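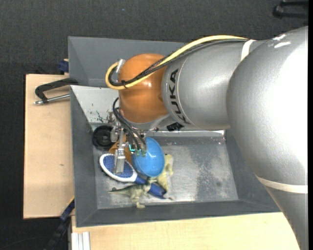 A KUKA arm reaching over a gray bin.

Notes from the Night Train: Skarkberg and Beyond

Hello again, travelers! Last month I left you on the platform at Undbridge with one working suitcase wheel and a very large pretzel, and several of you wrote to ask if I ever made it onto the train. I did, with four minutes to spare, and I would do it all over again tomorrow.

The sleeper to Skarkberg takes 17 hours, and I was awake for more of them than I planned. I had the top bunk. Every time we slowed down I hung my head over the side to look out the window, and every time there was something worth seeing – a frozen lake, a sawmill lit up like a birthday cake, one very serious fox beside the tracks. Breakfast came at 6 in a paper box, with cardamom rolls still warm enough to melt the butter (I ate mine and half of my husband's).

Skarkberg itself is steep. Really steep! The stairs up to the old fort start behind the fish market, and a painted sign at the bottom says there are 2153 of them. We stopped to "admire the view" a lot. At the top there's a tiny cafe that sells waffles with sour cherry jam, and you can see all the way across the water to Lalness, where we're headed next. The ferry only goes twice a day this time of year, so check the board at the harbor and not the one at the station, which was still showing the December times.

If you've stayed in Lalness, please write and tell me where to eat. I have three nights there and a big appetite!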